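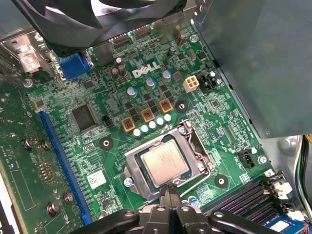
Farah Wijaya wrote back that the old version of this file left out the one thing she needed, the order in which the parts come off, and that she had to work it out from the labels on the bags. The order is now in the section called Teardown order.

Home | Parts lists | Notes | Downloads | Contact

# Bundano Desktop Parts Set

Print this page | E-mail this page

## What this is

A parts record for office desktops taken out of service and stripped for reuse. It covers the main boards, processors, coolers, memory, power supplies and screws, with notes on how each is handled and stored. The work is done at the Bundano bench. Parts that pass go to the Ledesma shelf, and parts that fail go in the Tromen bin for metal and board recycling.

The record was started by Emmett Kowalczyk as a paper notebook. Leilani Halvorsen typed it up and keeps it current.

Last full revision: March 1, 2018.

## What is in the folder

- parts.csv – one line per part, with bag label, type, condition and shelf
- machines.csv – one line per computer, with the bag labels that came out of it
- notes.txt – anything that does not fit in a column
- photos/ – pictures of boards and parts

Part lines and machine lines are joined by the bag label. A label is never used again, even after the part has left the shelf.

## Columns in parts.csv

**label** – letter and number, written on the bag in marker

**type** – board, cpu, cooler, fan, memory, psu, drive, screw set

**maker** – as printed on the part. Left blank if nothing can be read. Do not fill this in from the case badge, as some machines were repaired with other parts before they came in.

**condition** – good, fair, bad or unknown. "Unknown" means not tested yet.

**shelf** – Ledesma, Tromen or out

**remark** – free text, one sentence if possible

## Teardown order

1. Unplug the machine and hold the power button in for 8 seconds.
2. Open the side and photograph the board before touching any cable.
3. Unplug the processor power connector and the main power connector. Press the clip first. Do not pull by the wires.
4. Take out the memory and bag it.
5. Remove the cooler from the processor. If it will not come free, turn it a little from side to side. Do not pry it up with a screwdriver.
6. Release the retention lever, open the bracket and lift the processor straight up by its edges.
7. Close the bracket again and put a socket cover on it.
8. Take out the fans, drives and power supply.
9. Take out the board screws last and lift the board by its edges.

On some small cases the drive cage has to come out before the cooler can be reached. Write this in the remark for the machine.

## Socket handling

LGA sockets have their contacts in the socket and flat pads on the processor. A bent contact is the most common reason a board is marked bad. Never wipe the inside of the socket. If there is paste in it, mark the board "fair" and leave it for Lyle Lindqvist.

Clean the top of the processor with a lint-free cloth and alcohol. The printing is often faint even after cleaning. Tilt it under the lamp to read it, and if a character is still unclear put a question mark in its place.

## Capacitors

Look at the top of each electrolytic capacitor before the board is bagged. The top should be flat. A domed top, a brown crust or a tilted can goes in the remark. The color of the sleeve says nothing about the condition, and a single board may carry more than one kind.

We do not replace capacitors at the bench. Everett Ferreira used to, and his repaired boards have an R after the label.

## Known problems

- The early lines do not separate coolers from fans. Both are listed as "fan."
- Around 1000 screws were put in one jar before screw sets had their own bags. They are not in parts.csv.
- 2 machines have no board line. The boards left the shelf before they were entered.
- The Prirlow labels (starting with P) use the old condition words. "OK" should be read as "fair."

## Changes

The condition column was changed to four values. The shelf column was added. Teardown order was added after Farah's message. The next check of the shelf against the file is planned for April.

## Use

Copy the files and change them as you like. Send corrections to Leilani with the bag label in the subject line.

This site uses cookies to remember your settings. By continuing to use the site you accept this. OK | Read more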